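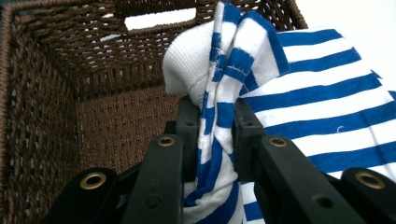
Jultau is a laundry and clothing care company, and since October we also teach machines a part of our work. Our people in Staseck sort, wash and fold for hotels, care homes and families, 2,296 customers in total. Folding by machine is easy when all pieces are the same, like towels. Clothes from a family are more difficult. A striped garment, likely a shirt, by a wicker basket can be bunched into a narrow roll, with the ribbed edge folded over, and the two fingers of a gripper must hold it by the cloth they can reach. Our colleagues know such things in their hands, and we ask them to show it.

Who we are

The company was started by Kastriot Kneževič with 3 employees and one rented room. Now the workshop is led by Khải Tô, who was a folder herself for many years. She decides which tasks go to the machines, together with the people who do these tasks today.

What changes for our staff

Lifting heavy bags was the first work we gave away. The system is called Ikska and it moves some 400 bags in a week. Nobody lost a position by this. Two colleagues from the bag line now do repairs and buttons, and they received paid training for it. Hours spent with the gripper are paid the same as hours at the table.

Visitors are welcome on Fridays, please write to the office before you come.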